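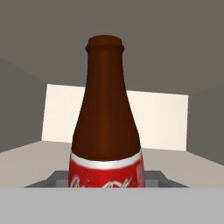 Visite de l'atelier Jibrin, 19 mai 2022

Partages : 20 | Commentaires : 5

La démonstration portait sur le rangement de bouteilles en verre, d'abord en simulation, puis sur le banc Stilto. En simulation, 264 essais avaient été lancés avant notre arrivée, dont 165 menés à terme. Les échecs se concentrent sur la prise au col : un écart de 5 mm suffit à incliner la bouteille. Le banc réel tient une cadence de 20 bouteilles à l'heure, sous surveillance d'un opérateur. Drumska vise la mise en rayon ; le débarrassage d'une table de cuisine reste hors de portée, faute de gestion correcte des objets masqués. Prochaine étape de la tournée : le site de Jevbridge.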